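Simulated arm leans over and passes through the box after running overnight – anyone seen this?

Posted in: Simulation and modelling > Arms > Faults

leinonen_shed

Hello all, and apologies in advance for the length of this one. I've been lurking here since February and have learned a great deal from you, so I'm hoping somebody will take pity on me.

I look after the simulation side of a small project at Demholm. We have a jointed arm made of a chain of spheres on a flat disc base, standing on a table next to a green box. The idea is that we teach it to reach over to the box in simulation first and then, once we trust it, try the same motions on the real one, which lives in a proper cage and cost more than my car.

During the day everything is lovely. The arm reaches, stops at the box and comes back. But if I leave it running overnight, at some point the arm starts to sag to one side, and from then on the spheres go straight into the box as though it were made of fog. No error, no warning, and the log cheerfully says "contact OK" all the way down. Last time it went wrong after 771 reaches out of a planned 4,000, and the time before that it was a different number altogether, so I can't say it's a fixed count.
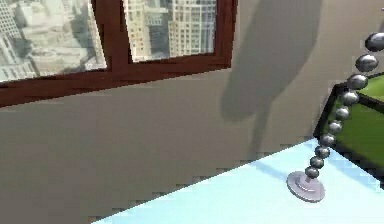 Last edited in February by leinonen_shed (edit 2: picture added, typing mistakes put right)

I've attached a view of the setup with the arm, the box and the window backdrop, for anyone who'd like to know what I'm working with. The backdrop is only there because it came with the room and I've grown fond of it.

What I've tried so far: restarting (cures it, until the next night), making the spheres heavier (worse), making them lighter (sags later, but still sags), and swapping the wall and table for plain ones, which made no difference at all. The part that worries me is safety. If the simulator says all is well while the arm is going through a solid object, I don't want those motions anywhere near the real arm, where people do occasionally lean in to straighten the box. Am I right to be nervous, and where would you look first?

Many thanks for reading this far!

Heikki Juntunen

Hello, and welcome out of lurking. What a nicely written post, and yes, you are right to be nervous. Please don't move anything across to the real arm until this is sorted.

I had something very similar when I was working on the Vidow arm a few years ago, and it took me the best part of a fortnight and a great many cups of tea. In my case there were two faults, one hiding behind the other.

The first was the time step. Ours was set to adapt itself, so when the computer got busy the simulator quietly took bigger steps to keep up. Overnight the backups started, the steps grew, and the joints went soft because the solver couldn't hold them stiffly any more. That would fit with your arm behaving in the daytime. Fix the step at a small value, tell it never to change, and accept that the run will be slower – mine took nearly 48 hours instead of one night, but it finished straight.

The second was the contact check. With big steps, a small sphere can be on one side of a surface at one moment and inside it the next. Our check only asked whether the contact routine had run, and it had, so it wrote "OK" even when it had found nothing. Have a look at what yours is really testing. I'd add a separate check that measures how deep any sphere is inside the box and stops the whole run if it goes beyond a hair's breadth. Stops it, mind, and doesn't just write a line in a file.

One more thing while you're in there. Throw away everything learned after the sag began, and if you can't tell when that was, throw away the whole night. I kept some of mine, being stubborn, and the arm had learned that the quickest way to the far side of an obstacle was through the middle of it.

For the real arm, set the speed and force limits in its own controller, so they hold whatever the simulator sends. And keep everyone outside the cage while it's powered, even for straightening the box.

Do let us know how you get on.

drorkville_dan

had this, it was the graphics driver. update it and turn shadows off

leinonen_shed

Thank you both, and Heikki especially, that was very kind. The step was indeed set to adapt, and there's a backup at 2 in the morning that I had completely forgotten about. I've fixed the step and added the depth check, and it's running now. Dan, I did update the driver as well, though I've left the shadows on for the time being as I'd like to change one thing at a time from here.

We've put a padlock on the cage at Demholm in the meantime and I have the key. Will report back after a few nights.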